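Drakent open day recordings -- data card

Status: released as is. Read the limits before you train anything on this.

What it is
141 recordings of a two-armed robot handling books at a wooden shelving unit, made during the Drakent open day at Pravia. 80 of them were made with visitors watching; the rest come from the setup hours. Kastudance supplied the control software.

What the visitors were told
The word used on the day was "tidying". We would not use it. The files hold short single-book jobs, each started by a member of staff, and a book left at a slant on a shelf was still logged as done. The label "success" means the operator pressed the success key -- no more than that.

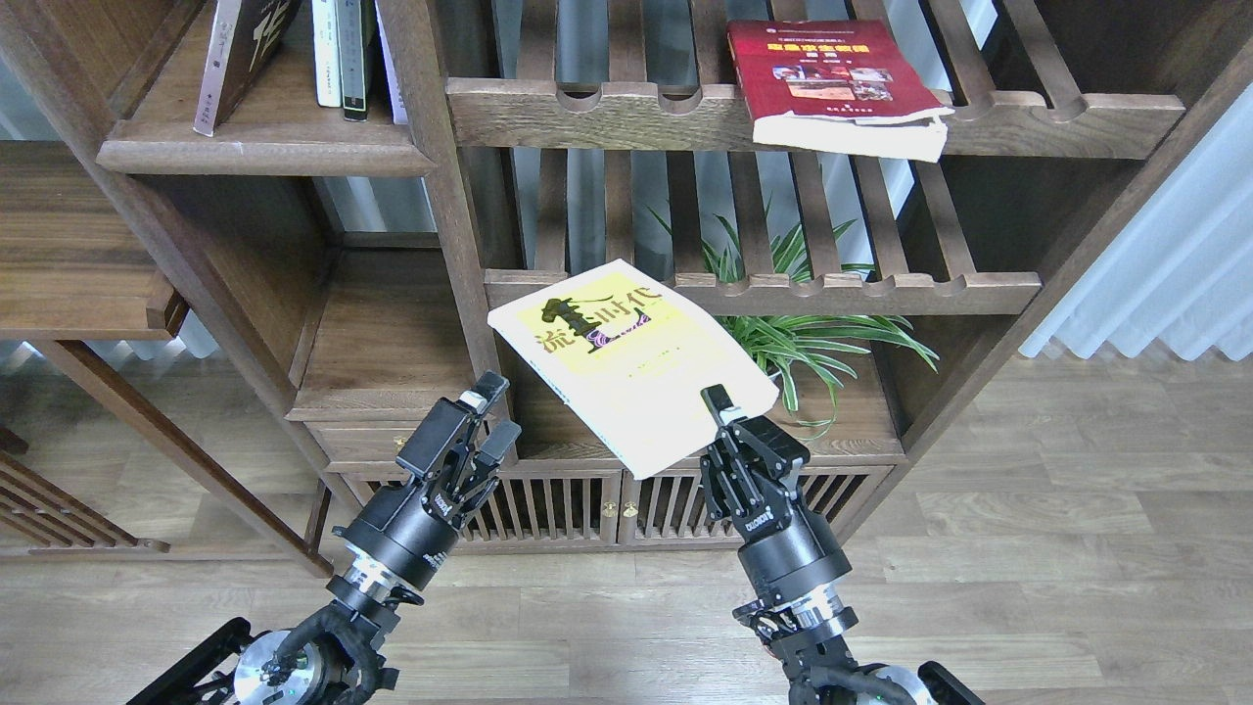 Dantas, reading a draft of this card, replied that an operator's key press is still a judgement by someone who was in the room, and that throwing it out would leave us with nothing better. Fair enough. The labels stay in, but we would not quote a success rate from them.

Known limits
- One shelving unit, one room, daylight through the curtains.
- 5 recordings have no sound track.
- Staff chose the books. Visitors did not.
- Failed starts were deleted on the day and we cannot say how many there were.

Files
Each recording has its own folder with video, joint readings and a label file. Start with folder 913, the least flattering of the lot.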